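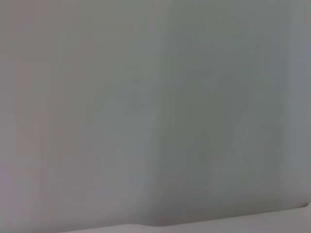 Wrist cam view, two grays meeting over a paler strip, one tiny dark speck right of the middle

zaltari_bench
2020-09-21
Wrist camera is alive!! I've been building this arm in the garage since last December and tonight I got my first picture from the gripper end. I know it's mostly blurry gray, but I'm so happy with it. The arm is a Grerano kit with the base thrown out and redone, 449 bucks all in if you don't count the wood (or the first shoulder motor – rest in peace).

Now the question. How do you all set focus on these tiny modules? Mine has a threaded lens and I'm scared to force it.

skollex
Congrats! The lens is probably glued. Warm it a little with a hair dryer, then turn it by the plastic ring with rubber tipped pliers. Go slow. Mine took 3 tries before it let go.

torque_and_toast
Is the speck on the sensor or on whatever you're pointing at? It's the only sharp thing in there, so I'd bet sensor dust. If you unscrew the lens you'll get more of it in, so do that in the bathroom after a hot shower. Old photo trick.

zaltari_bench
No idea on the speck! I'll move the arm and see if it stays put. Shower trick is great, my family already thinks I'm strange.

Omolara Iyamu
I'd leave the focus alone for now. What distance do you want to grab at? If you set it sharp up close, everything past arm's length goes to mush, and you need that to find the part in the first place. I run mine a bit far and let the last stretch be blurry.

skollex
Disagree with Omolara. The overhead camera finds the part. The wrist one only matters at the end, so that's where it should be sharp.

Omolara Iyamu
Sure, if there is an overhead camera. Is there?

zaltari_bench
Not yet – there's a mount printed and nothing to put in it. So I guess Omolara wins until payday.

dumitrescu16
Whatever you pick, put some print in front of it when you focus. Plain gray tells you nothing. I tape up a page from a parts catalog and turn the lens until the small type reads. And what exposure are you at? I see faint banding on the left, could be your shop light.

zaltari_bench
Auto, whatever the driver does. Ooh, I can see the stripes now that you say it. Will try it with the tube light off. Catalog page is going up tomorrow!

torque_and_toast
Post the speck result too, I have a doughnut riding on this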